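Fukevow busca redactor/a verificador/a para la sección de famosos y negocios

Jornada de 30 horas semanales. Contrato indefinido. Incorporación en febrero.

Empecemos por lo que suele ir al final. Pagamos 3.000 euros brutos al mes, en doce pagas, y la cifra no se negocia al alza en la entrevista. Tampoco a la baja. Si en otro anuncio ha leído usted "salario competitivo según valía", ya sabe lo que quiere decir, y preferimos ahorrarle el viaje.

Fukevow es una revista digital que escribe sobre música, televisión y gente conocida. Llevamos tiempo viendo cómo media profesión se ha convertido en oficina de prensa de la otra media. Un cantante anuncia que ha dejado el alcohol y a la semana presenta una cerveza sin. Una presentadora cuenta en un plató que no dormía y resulta que lo que la curó lleva su nombre en la etiqueta. Un actor abraza una causa el mismo mes en que estrena película sobre la causa. Puede que todo sea verdad. A nosotros nos interesa comprobarlo antes de publicarlo, y para eso hace falta una persona más.

Qué va a hacer

El puesto cubre la franja en la que el famoso deja de actuar y empieza a vender: gotas de CBD, suplementos, cremas, tequilas, retiros de silencio, aplicaciones de meditación, clubes de socios y todo lo que venga. Escribirá piezas propias y verificará las de los demás. El reparto será, más o menos, mitad y mitad, aunque le advertimos de que la mitad de verificar siempre crece.

Una semana corriente incluye:

Leer notas de prensa y subrayar lo que no dicen. Quién es el dueño de la marca, desde cuándo, qué porcentaje se lleva la cara del cartel. Cuando la nota dice "cofundadora", hay que mirar el registro mercantil.

Llamar por teléfono. Insistimos en lo del teléfono. Un correo a una agencia de representación recibe como respuesta el mismo párrafo que ya estaba en la nota.

Revisar afirmaciones sobre salud. Si alguien sostiene que unas gominolas le quitaron la ansiedad, publicaremos que lo sostiene, y al lado qué se sabe y qué no. Nada de "los expertos coinciden" sin experto y sin coincidencia.

Comprobar declaraciones en redes. La captura de pantalla no basta. Queremos el enlace, la hora y, si se ha borrado, constancia de que existió.

Escribir corto. La pieza media no pasa de 3.000 caracteres. Si hacen falta más, se pide, y normalmente se concede.

El año pasado publicamos 103 correcciones. Algunos compañeros de otros medios nos lo cuentan como si fuera una vergüenza, y nos gustaría ver el recuento de los suyos. La mayor parte eran nombres mal escritos, cargos caducados y fechas. Unas cuantas fueron serias, y de esas se habla en la entrevista, porque le vamos a preguntar qué habría hecho usted.

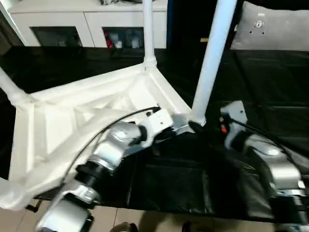
La verificación en Fukevow la coordina Rochelle Tuhiwai, y es con ella con quien más va a trabajar. Lee cada texto dos veces, la primera sin abrir el ordenador. Le preguntará por la fuente de cada frase, incluidas las que a usted le parezcan evidentes, y la palabra "evidentes" le hará preguntar otra vez. Hay textos que llegan como ese taburete, o mesita, de plástico blanco volcado de lado: las patas están, se ven perfectamente, y a nadie se le ocurriría sentarse encima. El trabajo consiste en ponerlos de pie o en devolverlos. Una parte de lo que se devuelve no vuelve nunca, y tendrá que acostumbrarse a que entre lo perdido haya cosas que le habían llevado días.

Qué pedimos

Experiencia demostrable en redacción, con firma. No pedimos años. Hemos conocido a gente con una carrera larguísima que no había llamado jamás a la segunda fuente, y a gente recién llegada que llamaba a la cuarta.

Español escrito sin muletas. Si en su texto aparece "las redes arden", queremos saber cuántas y por qué. Lo mismo con "desata la polémica", "rompe su silencio" y "se sincera". Casi siempre el silencio no estaba roto porque no existía: simplemente no habían preguntado.

Inglés suficiente para leer un contrato de licencia de imagen y una resolución judicial. La mayoría de las marcas de famosos que nos ocupan están registradas fuera, y traducir el comunicado con una herramienta automática ya sabemos hacerlo todos.

Cierta soltura con números. No hace falta ser economista. Sí hace falta sospechar cuando una empresa creada en enero asegura haber duplicado las ventas con respecto al año anterior.

Paciencia con los abogados. Recibirá burofaxes. La mayoría son ruido y algunos tienen razón, y hay que leerlos todos como si fueran de los segundos.

No pedimos coche, ni ordenador propio, ni seguidores. Si los tiene, enhorabuena, pero no los pondremos en la balanza. Tampoco pedimos "pasión". Nos vale con que le guste el oficio la mayor parte de los días.

Incompatibilidades

Este apartado lo leen pocos candidatos y luego tenemos disgustos. No puede usted cobrar de marcas sobre las que escribe, ni haber cobrado de ellas en los últimos cinco años sin decírnoslo. No puede aceptar viajes, estancias, cajas de producto ni invitaciones a presentaciones que incluyan algo más que agua y una silla. Si tiene participación en una empresa de cannabis, de bebidas o de complementos alimenticios, cuéntelo en la carta. No le descarta, le cambia de temas.

Y sobre consumo: lo que usted haga en su casa no es asunto nuestro y no preguntamos. Nos preocupa más el redactor que escribe a favor o en contra de la regulación del cannabis por simpatía que el que ha probado unas gotas. En Fukevow no hay línea editorial sobre la legalización. Hay gente de la redacción a favor y gente en contra, y en las piezas no debería notarse quién es quién. Cuando se nota, se corrige.

Qué ofrecemos

Lo del sueldo ya está dicho. Las 30 horas son 30 horas. Comprendemos la incredulidad: también nosotros hemos trabajado en sitios donde la jornada reducida era un estado de ánimo. Se fichan, y cuando se pasa uno, se compensan en la quincena siguiente. Dos veces al año, coincidiendo con la temporada de galas, pedimos alguna noche, con aviso previo y pagada aparte.

Trabajo en remoto casi por completo, con una reunión presencial los lunes a las diez. Dura menos de lo que temen los nuevos. No hay dinámicas de grupo, ni tarjetas de colores, ni ronda de cómo se siente cada cual.

Acceso a las bases de datos mercantiles y de marcas que usamos. Las pagamos a través de Clusbridge, un proveedor que funciona bien hasta las seis de la tarde y bastante peor a partir de esa hora. Hemos reclamado. Seguimos reclamando.

Asesoría jurídica externa con el despacho Halliday. Antes de publicar algo delicado hablará directamente con ellos, sin intermediarios, y la decisión final es de la dirección, que es quien firma los disgustos.

Lo que no ofrecemos: fruta, futbolín, descuentos en gimnasios, "plan de carrera". La redacción es pequeña y arriba hay un solo puesto, ocupado. Si lo que busca es ascender deprisa, este no es su sitio, y lo decimos sin ironía.
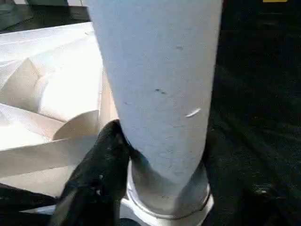 Cómo será el proceso

Primero, una carta y tres textos publicados. La carta, de una página. En ella nos gustaría leer un error suyo que llegó a imprenta o a pantalla, y qué pasó después. Quien nos escribe que no ha cometido ninguno no suele pasar a la segunda fase.

Segundo, una prueba pagada. Recibirá una nota de prensa ficticia sobre Vakivum, un supuesto aceite relajante promovido por una exconcursante de televisión, y tendrá cinco horas para devolvernos una pieza publicable y una hoja aparte con lo que no ha podido confirmar. La hoja cuenta tanto como la pieza. Hay trampas en la nota. No son muy sofisticadas, y aun así cada convocatoria cae en ellas la mayor parte de los candidatos, sobre todo en la segunda, que está en el primer párrafo.

La prueba se abona se contrate o no a la persona y no se publica. Conviene decirlo porque sabemos lo que circula por ahí: procesos de selección que, mirados de cerca, son una manera de llenar la web en agosto.

Tercero, entrevista con Rochelle Tuhiwai y con Bronwyn Whitcombe, directora de la revista. Es una sola, por videollamada o en persona, a su elección. Bronwyn preguntará por su prueba y por una pieza nuestra que le parezca mal hecha. Traiga una. Hay dónde elegir.

Respondemos a todas las candidaturas, también con un no. Si en la convocatoria anterior se quedó sin respuesta, vuelva a escribirnos: se nos traspapelaron mensajes en un cambio de servidor, y la disculpa automática que mandamos después no estuvo a la altura. 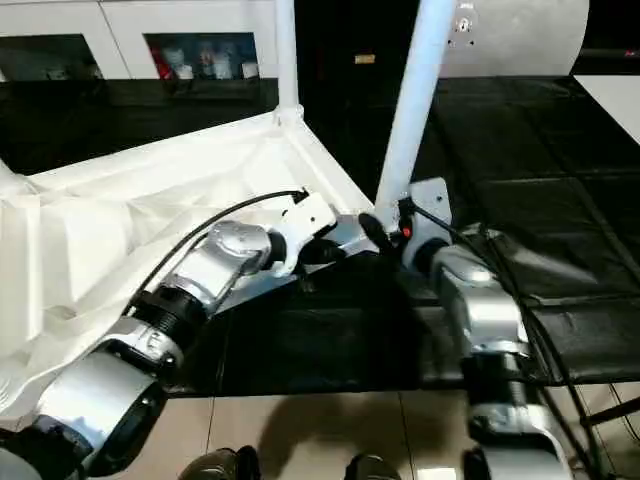

Dos brazos robóticos plateados sobre una superficie oscura.

Preguntas que ya nos han hecho

¿Se puede firmar con seudónimo? No en esta sección. Quien acusa a una marca de exagerar tiene que estar localizable.

¿Se puede colaborar con otros medios? Sí, avisando y fuera de los temas de la sección. En televisión, mejor consultarlo antes, que luego los rótulos los carga el diablo.

¿Usan herramientas de redacción automática? Para transcribir entrevistas, y luego se escucha el audio entero de todos modos. Para escribir, no.

¿Es cierto que la persona anterior se marchó? Sí. Se fue a dirigir la comunicación de una marca de bebidas, con mejor sueldo y mejor horario. La llamamos de vez en cuando para pedirle datos y nos contesta con el mismo párrafo de la nota.

¿Admiten candidaturas de fuera de España? Sí, siempre que pueda llegar a la reunión de los lunes sin que eso le arruine el sueldo. Haga cuentas antes de escribir.

Envíe la carta y los tres textos al buzón de empleo de la web, en la pestaña de contacto, indicando "Verificación" en el asunto. Los textos, en enlace o en PDF. No adjunte foto ni fecha de nacimiento; si las adjunta, las borramos antes de leer el resto.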